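Possums, starlings and a new licence for the people who chase them

If you've had scratching in the ceiling this winter (and around Darkby, who hasn't?), there's some news from the council that might change who you ring about it. From September, anyone charging money to remove wildlife from a house, shed or shop in the shire will need a local permit on top of whatever state licence they already hold. I went along to the information evening at the Clorport hall, ate two lamingtons and took a lot of notes, so let me save you the drive.

The permit costs operators $183 a year. That's the figure in the paperwork, and it covers the business, with each person who goes up a ladder listed on it by name. For that they get a number, which has to be on the van and on the invoice, and they agree to a short code of practice. Most of it is what you'd hope was happening already: check for young before sealing a hole, no glue boards, let possums go on the same property, leave the customer a written note of every entry point found and what was done about it.

The written note is the bit I got excited about! When we had starlings in the eaves three years ago I paid for "full exclusion" and got a bloke with a can of foam. The starlings were back before the invoice was. I still couldn't tell you which gaps he'd done and which he hadn't, and when I rang to ask, he couldn't either.

Council says it took 572 calls about animals in buildings last financial year, and possums were well out in front. Birds came next, then rats, then a grab bag of bats, snakes and one very determined water dragon in the library's air conditioning. Quite a few of those calls were complaints about the removal and had little to do with the animal: holes sealed with a mother outside and joeys inside, cage traps left in full sun, quotes that doubled once the ladder was up.

Fakhoury Wildlife & Roofline, who do most of the work out our way, spoke in favour. They reckon they already follow nearly all of the code and they're sick of being undercut by people who don't. Zallton Pest Services were less keen. They pointed out that a one-van operation already pays for insurance, the state licence and working-at-heights tickets, and another fee (even a smallish one) gets passed on to the customer. Fair enough too, I thought. Someone up the back asked whether pensioners would get any help with the extra cost, and the answer was a long one that came out as "we'll look at it".

A few things people asked that you might be wondering about yourself.

Can you still do it on your own place? Yes, within the state rules, which haven't changed. You can block a hole, trim back the branch they're using as a highway, put a collar on the tree trunk, hang a nest box. Trapping a possum still needs state permission, and you can't drive it out to the bush and let it go — it won't thank you and neither will the possums already living there.

What about bats? Leave them be and ring first. The permit holders have to wait until the young can fly before they do any exclusion work, so you may be told to put up with it for a while. If one's loose inside the house, shut the door on that room, open the window at dusk and don't touch it with bare hands. The council officer repeated the bare hands part a good few times, and I'm passing it on in the same spirit.

And the bugs that come after? This was my question. When you shift birds or bats out of a roof, the mites and bugs that were living off them sometimes come down looking for something else, and in our house that meant the spare room. The code now says the operator has to tell you about this risk before starting and offer to clear the old nest out. They don't have to do it free, mind you. If you do find bites or little specks about the place, bag up the bedding and any clothes near it, run the lot through on hot, vacuum the mattress seams and the skirting boards, and get somebody to identify the critter before you spray. Bird mites, bat bugs and bed bugs all want different treatment, and spraying for the wrong one is money down the drain.

Operators have until the end of September to get their forms in, with a grace period of 5 weeks for anyone who's applied but is still waiting on the number. After that you can ask to see it, and if they can't show you, you can ring the council and dob them in. The list of permit holders will be on the council website and there'll be a printed copy at the Clorport library, near the returns chute.

I asked whether there'd be anyone checking the work afterwards. There's one officer, shared with dogs and overgrown blocks, so my guess is it'll mostly come down to us reading those written notes and kicking up a fuss when they're wrong. Keep yours somewhere safe — mine's going on the fridge.

The draft code is open for comment until the end of the month, and you can drop a form in at the Darkby office or the Clorport one. I've already done mine and it ran to two pages, mostly about foam. 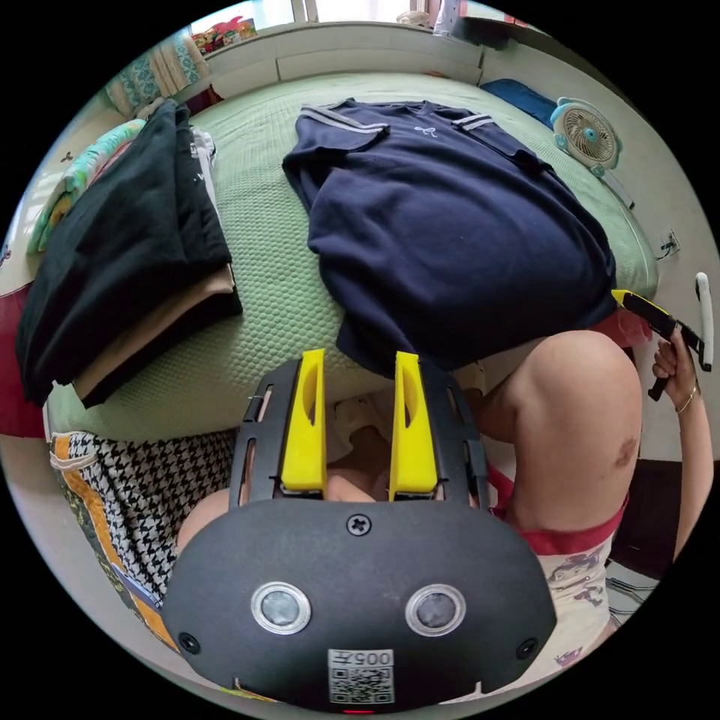
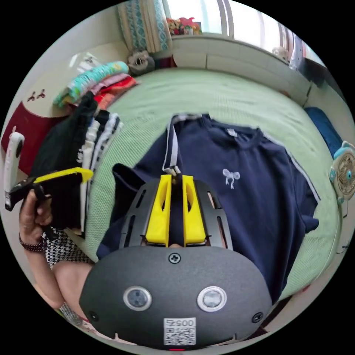

Green bedspread in both, with the navy T-shirt in the second.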